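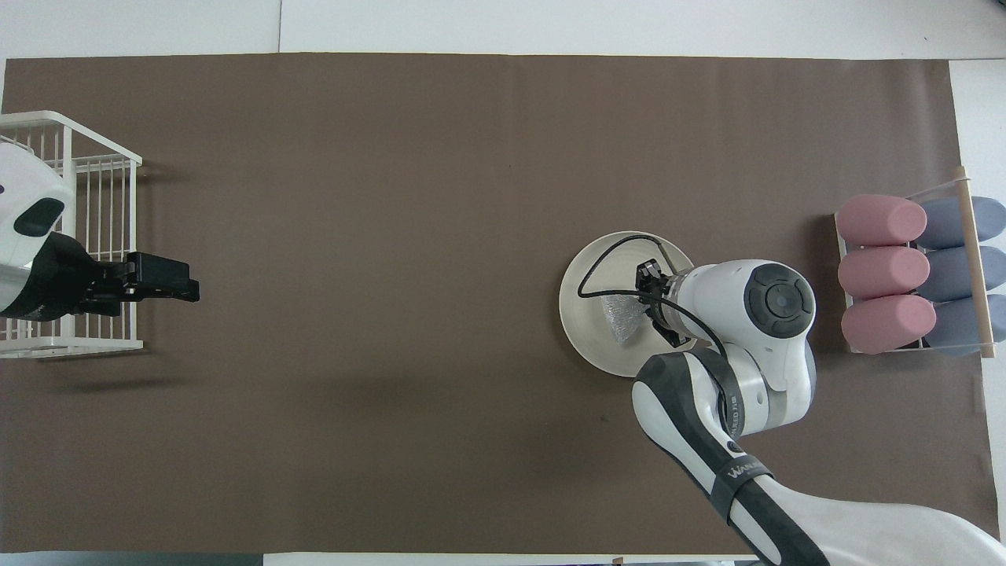
My packing table now: brown paper, wire basket at the left, bowl for the scraps.

Brown paper on a white table — keep it or remove it?
Last updated: December 10, 2020
Reading time: 4 minutes

walenis_ceramics wrote:
Hello to all. I sell small cups and dishes from home, and in December I pack up to 11 parcels in one evening. My table is white and it gets marks very easily, so I started to cover it with one big sheet of brown wrapping paper. The wire basket is on the left side and a shallow white bowl is on the right of the middle. In the bowl I put the small trash, for example the crumpled silvery thing, like plastic wrap, that you see in it.

My question is about the paper. I like it, but it gets creases and it moves when I pull something over it. Do you fix it to the table, or do you change it every time? And does somebody have a better idea for the small trash? I don't want a big bin near my feet.

nakby524 wrote:
I had the same paper for two winters. I folded the long side under the table and put two pieces of masking tape there, where the tape does not touch the top. It holds well. Your sheet does not reach to the edges, so you would need a wider roll for this.

Please do not use strong brown packing tape on a white surface. I did it one time and I was cleaning glue until midnight.

old_drawer wrote:
I will disagree with the paper in general. Paper is for wrapping, a table needs a mat. You buy a cutting mat once and it stays flat for years. With paper you have a crease, the crease catches the knife, and then you cut into the table that you wanted to protect.

walenis_ceramics wrote:
I understand, but I don't use a knife on this table, only scissors. Also a mat in this size is expensive where I live. The roll of paper I already have, and after the season I use the old sheet as filling in the boxes.

old_drawer wrote:
If you use it again as filling then it is a little better. But check it for tape and crumbs first. I received once a vase wrapped in paper that had coffee on it, and I did not buy there again.

drorelen wrote:
I think the bowl is a bigger problem than the paper. A shallow bowl with a wide rim is nice for soup, but for plastic wrap it is not good. The plastic opens itself slowly after you crumple it, and then it climbs out. I use a tall jar with a narrow mouth. You push the plastic down and it stays there.

Second thing, if you sell dishes, how do you know which bowl is trash and which bowl is for sale? I ask seriously. I packed a dirty spoon rest for a customer in my first year.

walenis_ceramics wrote:
Drorelen, it is a good point about the bowls. This one has a chip under the foot and I can't sell it, so it lives on the table. But my sister helps me sometimes and she would not know it. I will paint a mark on it, or I will try the jar.

quiet_parcel wrote:
Please don't change to the jar before you try it for one evening. I had a jar and I knocked it over with my sleeve maybe every hour. A low bowl can't fall. I empty mine after each parcel, it takes a few seconds and the plastic has no time to climb anywhere.

For the moving paper, I put a heavy thing on two corners. I have two flat stones from the lake.

nakby524 wrote:
Stones will scratch a white table if they slide off the paper. Put felt on the bottom.

quiet_parcel wrote:
They are smooth stones. I have no scratch after four years.

nakby524 wrote:
Ok, but ceramics and stones together on one table — I would be nervous.

vasiliauskas_box wrote:
What do you keep in the wire basket? I ask because small things fall through the bars in mine. Labels, pencils, the end of the string. I put a piece of cardboard on the bottom and now it is fine. I also moved it off the paper, because when I changed the sheet I had to lift the full basket every time.

walenis_ceramics wrote:
Mostly tissue and the string. The cardboard I will do tonight, thank you, I have enough of it! About moving the basket, I am not sure, I need it near my left hand.

I ordered a wider roll so that I can fold it under the side like nakby524 wrote. The bowl stays for now, with a mark on it. I will write again after the holidays how it went.

old_drawer wrote:
And when the second roll is finished, look at the price of a mat again.

Contact | Copyright 2020 | Back to top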